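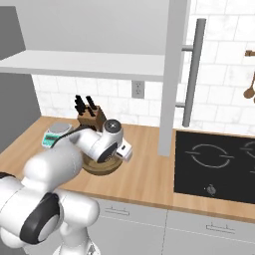
Tetotow Kitchen: the arm working at the round cutting board

Tetotow Kitchen
A simulated kitchen for tabletop and worktop manipulation, by Prikance

We have wanted to build a proper kitchen for years. Our first scenes were bare tables with a few blocks on them, fine for checking that a grasp planner ran at all, but a long way from the sort of place where people cook. Tetotow Kitchen is the one we kept sketching on the backs of things, and we're really pleased to have it out of the door!

It comes as a furnished room with a fixed-base arm already mounted at the worktop. You get tiled walls, shelf, cupboards and hob, plus a set of loose kitchen objects that can be put down wherever your task needs them. Load it, pick a task file and press run. If you'd sooner write your own tasks, the scene opens in the editor with every object named in plain words, so "knife_block" is the knife block and you won't spend an afternoon hunting for "mesh_044".

What's in the pack

The kitchen scene, lit and ready to load
181 loose objects, each with its own mass and friction settings
50 starter tasks, from placing one item in a container to clearing a stretch of worktop
313 recorded demonstrations, with joint positions, gripper state and camera views
The Fröhlich task runner, for batches and overnight jobs
A printable quick-start sheet (two sides, large type)

The awkward bits

A kitchen is a lovely place to test an arm and a rotten place to be careless with one. The shelf hangs over the back of the worktop. Things with handles stick up at angles. The hob is glossy and black, and a colour-based detector that was perfectly happy on the wood can get into all sorts of trouble over there. We kept all of that in. Debora Caputo built the room and she was very firm that the knife block should stay close to the cutting board, where it would be at home, even though every one of us had clipped it with the forearm by the end of the first morning. She was right, too. Our reaching tasks improved no end once there was something worth steering round.

You can move any of it, of course. Drag the block along the worktop, save the layout under a new name and your tasks will pick it up.

Camera views

Each run can be saved from a fixed room camera and from one carried by the gripper, and the two are written out in step with each other.
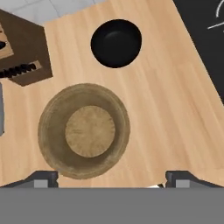 Close-up views are where we spent most of our time in the last round of work, and it's the part we'd love you to try first. A policy that does well from across the room can fall to pieces when it has only the downward view to go on. Scale changes quickly, edges leave the picture, and a familiar object becomes a circle. With the round woven basket just ahead of the fingers and the black bowl a little further up the worktop, you have two open, round targets that differ in colour, depth and texture, and both fingertips in sight to judge your distance by. We use pairs like that for all our placing tasks. Swap the instruction from basket to bowl and you soon find out whether your model was listening.

Layout shuffling

The shuffle tool moves the loose objects between runs, within limits you set for each one. It will make up to 1,000 layouts from a single task file. Every layout has a seed, so when something odd happens at three in the morning you can bring the very same kitchen back at nine. Overlapping objects are thrown out before the run starts. Surface colours and lamp strength can be shuffled as well, though we'd leave those alone until your task is working on the plain settings.

Small print worth reading

Liquids aren't included. Neither is cutting: the knives are there as rigid objects and food stays in one piece. Soft items such as cloths are on our list, and the Rornstead office has a tea towel that folds rather nicely but slows everything else to a crawl, so it isn't in this release.

Cupboard fronts are fixed in this version. A build with opening doors and drawers is due in January, and existing licence holders will get it as a free update.

Licences

One licence covers a whole team at one site, with teaching use included. You may publish pictures, clips and results made with the pack. Please get in touch before passing on the object files themselves.

Questions about tasks or the runner go to the support desk. Requests for new objects go straight to Debora, who keeps the list and is currently deep in colanders.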